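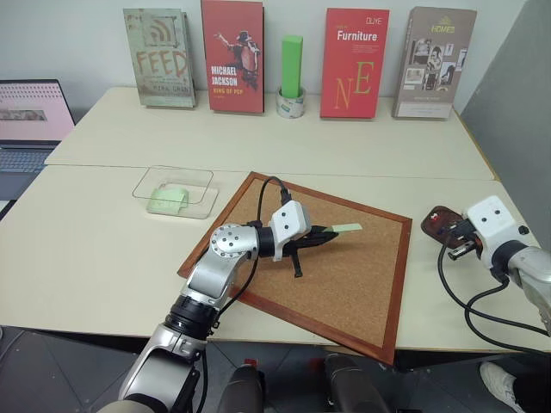 Cork board and a green sticky note.

Doststead Athletic Ground
Match-day safety inspection: checklist and inspector's comments
Inspection carried out: Sunday, February 5, 2023
Fixture: Doststead v Uvari, league, senior men
Inspecting body: Gonville District Football Association, Grounds Section

Items are marked Satisfactory (S), Attention Needed (A) or Not Acceptable (N). An item marked N must be cleared before the next home fixture. An item marked A must be cleared within 30 days. The club is asked to keep a copy of this report with the ground log.

Section 1. Playing surface

1.1 Surface free of stones, glass and litter: S
1.2 Surface free of holes and raised sprinkler heads: A
Comment: One sprinkler head on the east touchline stands proud of the turf, inside the run-off area. It was covered with a rubber mat for the match. A mat is accepted as a temporary measure only. The head is to be lowered or removed.
1.3 Drainage: S
Comment: Standing water in the north goalmouth was recorded at the December visit. The area has been spiked and sanded, and no standing water was found on this visit.
1.4 Line markings clear and of even width: S
1.5 Run-off of at least 2 metres on all sides: S

Section 2. Goals and corner flags

2.1 Goalposts upright and secure in sockets: S
2.2 Crossbars level, no sharp edges or open welds: S
2.3 Nets attached without metal cup hooks: N
Comment: Metal cup hooks remain on the inside of the left-hand post at the south end. The same comment was made in December. Plastic clips must be fitted before the next home fixture and the old hooks taken out, including any that are no longer in use.
2.4 Portable goals anchored or chained when not in play: A
Comment: The training goals behind the clubhouse were chained to each other but not to a fixed point. This does not meet the standard.
2.5 Corner flags of correct height with blunt tops: S
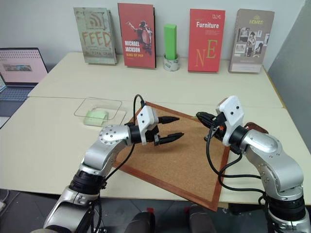
Section 3. Spectator areas

3.1 Perimeter rail complete and firm: A
Comment: The rail is loose at two uprights beside the away dugout. Spectators lean on this length throughout the match and it should be treated as the first call on the maintenance budget.
3.2 Covered stand, seats and steps: S
Comment: The stated capacity of the stand is 75 seated. The sign giving this figure has been repainted and can be read from the turnstile.
3.3 Ground capacity displayed and attendance recorded: S
Comment: The permitted capacity of the ground is 983. Attendance was recorded by hand counter at the single entrance.
3.4 Exit gates unlocked and staffed: S
3.5 Exit routes clear: A
Comment: A delivery of fencing was stacked against the wall by the west gate. The gate opened to its full width, but the path beyond it was narrowed. The materials were moved before the gates opened to the public -- the club is reminded that deliveries should not be accepted on a match day.

Section 4. Changing rooms and first aid

4.1 Floors clean and non-slip: S
4.2 Showers, water temperature controlled: S
4.3 First aid room unlocked, heated and stocked: S
4.4 Stretcher present and in working order: A
Comment: One retaining strap is frayed and is to be replaced.
4.5 Ambulance access to the pitch: S

Section 5. Floodlights and electrical

5.1 Columns and base plates, visual check: S
5.2 Test certificate available: S
Comment: The certificate issued by Karabulut Electrical was seen and is in date.
5.3 Emergency lighting in stand and clubhouse: S
5.4 Public address heard in all areas: A
Comment: Announcements could not be made out at the north end. Stewards there carried a loudhailer, and this arrangement may continue until the speaker is repaired.

Outcome

The ground was passed fit for the fixture. One item is marked N and six are marked A. The club should confirm in writing when item 2.3 has been cleared. The remaining items may be reported together on the standard return, with dated receipts for any work done by outside contractors.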